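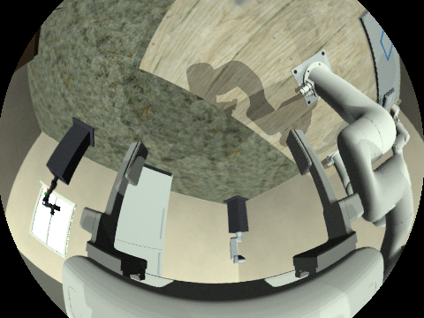

Gripper view in simulation, two fingers open, second arm at right.

How to test a two-arm cell on household chores before buying one

Updated 29/06/2021

The question we get most often at the Grovport shop is whether a pair of arms can do housework or light bench work yet. The short answer is that they can do parts of it, under fixed conditions, and the only way to find out which parts is to write the chore down as a test and run it. The procedure below is the one we use. It runs in simulation and needs no hardware.

What you need
A physics simulator that accepts two arms in one world file. We use Itia.
A task runner that logs joint positions and contact forces. We use Arar.
A desktop machine with a discrete graphics card.

Step 1. Pick one chore and cut it down
"Tidy the kitchen" is not testable. "Pick up one cup and set it upright on the mat" is. Write the start state, the end state and a time limit on one line each. If any of the three takes more than a line, split the chore.

Step 2. Build the room around the table
Models that only contain a table give results that are too good. Arms in a home work near walls, cabinets and appliances, and the planner has to know about them. Add collision shapes for everything within reach of either arm, plus a margin.

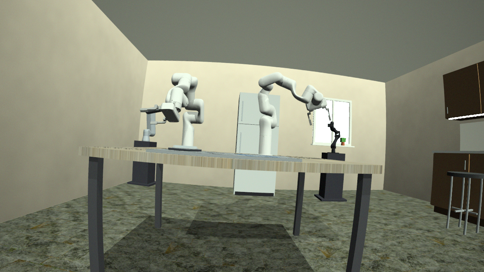 Set the base positions next. With two arms on one tabletop the shared area in the middle is where most planning failures occur. Move the bases apart until each arm can fold back without entering the other's column, then check that both grippers still reach the center of the mat. Save the base positions to the world file and do not change them between runs.

Step 3. Set up the gripper view
Put a virtual camera on the gripper housing with both fingertips in view. Wide lenses bend straight edges, so load the distortion values before you run any detection. Turn shadows on. An arm's own shadow falling across a tabletop is a common source of false edges, and a detector tuned with shadows off will need to be tuned again.

Step 4. Run the batch
Randomize the object position and rotation. Keep everything else fixed for the first batch. Log each run as pass, drop, collision or timeout. Do not count a retry as a pass.

Our last cup batch, for reference:
Runs: 1,517
Passes: 947
Collisions between arms: 141

Step 5. Read the failures
Sort by type and replay a sample of each. Timeouts usually mean the planner is searching for a path around the other arm. Drops usually mean the fingers closed off center. Fix one cause at a time and repeat the batch with the same random seed.

What the numbers mean
A pass rate like ours is fine for development and far too low for a kitchen. On a shop floor the same chore does better when a fixture holds the part in a known place. Cloth, liquids and anything in a bag are still out of scope for this setup. The Woldemariam grasp library added soft objects in March, but we have not tested version 2 on folded towels.

Export the world file and the log together. A log without its world file can't be replayed.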